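4.2 What people do with a cupboard door

I should say at the outset that I came to this study by way of my own kitchen. I'd moved into a flat in Movville with one tall cupboard beside the cooker, and after a month I noticed that I never shut it. I'd tell myself off, shut it, and find it open again by teatime. So when the Darkden housing survey offered me a set of free-text boxes at the end of the main questionnaire, I knew exactly what I wanted to ask (my co-workers were less keen, but they let me have my page).

The question was simple enough: "Is there a door in your home that you usually leave open, and why?" We had 77 replies from the Darkden estate and a smaller batch from Rirkier, where the houses are older and the cupboards were mostly put in by whoever lived there first. I read all of them twice, once for the room and once for the reason, and I've kept people's own wording wherever I could.

Kitchens came up far more than I'd expected. People leave the cereal cupboard open all through breakfast, then go off to work and come home to it. One person in Rirkier wrote that an open door was "the only way I remember we've got rice". Another said that shutting it felt like finishing, and she was never finished. I liked that one very much and have tried not to build too much on it! 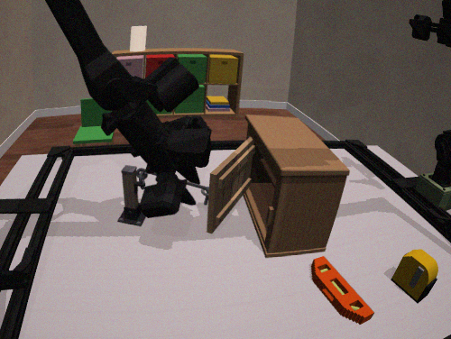
Bedside furniture was the other big group, and a muddier one. Lakatos, the older scheme we borrowed our coding from, puts all small cabinets under "storage, closed", as if the door were always where the maker meant it to be. Our replies don't fit that at all. A bedside cabinet gets opened for a book or a pair of glasses, and then the person is lying down and the door is just out of easy reach. The side the hinge is on seems to matter a good deal too. With a door that swings out to the left and stays at an angle to the body of the cabinet, as in Figure 4, anyone coming from that side meets the door before they meet the shelf, and several people told us they'd bruised a shin that way and still hadn't swapped the hinges over. I asked one follow-up question about this in April and got back mostly shrugs, in so far as you can shrug in writing.

Figure 4. A small wooden cabinet with its front door open to the left.

I coded the reasons into 2 broad families, which I've called "coming back" and "keeping in view". Coming back covers everyone who means to return to the cupboard shortly, whether or not they do. Keeping in view is for people who want to see what they own. Almost 70 of the Darkden replies went into one or the other without much argument. The leftovers were things like a cat that sleeps in the airing cupboard, a door that sticks in damp weather, and one man who took his doors off altogether and wanted to know if that counted. I've counted him.

There's one weakness I'd like to own up to before the next section. People were answering from memory, and I don't think any of us are very good witnesses to our own cupboards. I'd have sworn that mine was open only in the mornings. Section 4.3 goes through the diary sheets, where a few households noted their doors at set times for a week, and the kitchen figures there are a fair bit higher.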